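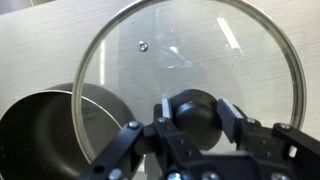 4. Glass lid: fitting, use and care

The lid supplied with the Liltitz pot is a round of clear glass set in a thin metal rim. It fits the Liltitz 26 cm pot and the 26 cm deep pan, and no other piece in the Liltitz line. The black, rounded knob stands clear of the glass so that the lid can be gripped from both sides and tilted upright when it is lifted. The steam vent is the small round hole with a bright metal grommet. Keep it open at all times during cooking.

4.1 Before first use

1. Peel the paper label from the glass. Remove any adhesive left behind with a little cooking oil on a cloth.
2. Wash the lid in warm water with dish soap. Rinse both faces and the full length of the rim.
3. Dry with a soft towel. Water left between rim and glass will leave spots.
4. Hold the knob and try to turn it clockwise. If it moves, tighten it as described in 4.4.

Note: The knob screw may loosen slightly during shipping. This is normal and is not covered by a warranty claim.

4.2 Placing and removing the lid

1. Set the lid on the pot with the knob upward. The rim should sit flat on the lip of the pot all the way around.
2. Turn the lid until the vent points away from you and away from the side handles.
3. To remove, take the knob between thumb and fingers and raise the far edge first. Steam leaves on the side opposite your hand.
4. Hold the lid over the pot for 5 seconds to let condensation run back in.
5. Put the lid down on a dry towel or a wooden board, knob up.

Caution: Do not place a hot lid on a wet counter, on stone, or in the sink. Sudden cooling can break tempered glass.

Caution: The knob becomes hot during long simmering and in the oven. Use a dry mitt.

4.3 Oven use

The lid may be used in the oven up to 300°F. Leave at least one rack position between the knob and the upper heating element. Do not use the lid under the broiler, and do not move it directly from the freezer to the oven.

4.4 Tightening or replacing the knob

1. Let the lid cool fully.
2. Lay it upside down on a folded towel.
3. Hold the knob still from below and turn the screw clockwise with a Phillips screwdriver until it stops. Do not force it - the glass can crack at the center hole.
4. To replace the knob, remove the screw and both washers, fit the new knob, and reassemble in the same order. One washer goes on each side of the glass.

The replacement knob is listed as part 13 on the spare parts sheet and is ordered from Stustum. The screw and washers are included.

4.5 Cleaning

The lid is dishwasher safe. Stand it on edge in the lower rack so that it does not touch other glass. A hazy film on the glass usually comes from hard water and can be removed with equal parts white vinegar and water. Clear the vent with a wooden toothpick. Steel wool and scouring powder must not be used; scratches weaken the glass.

4.6 When to stop using the lid

Stop using the lid if the glass is chipped or deeply scratched, if the rim has separated at any point, or if the grommet is missing. Wrap a damaged lid in newspaper before disposal.

Section text: Man-sik Ok. Revised July.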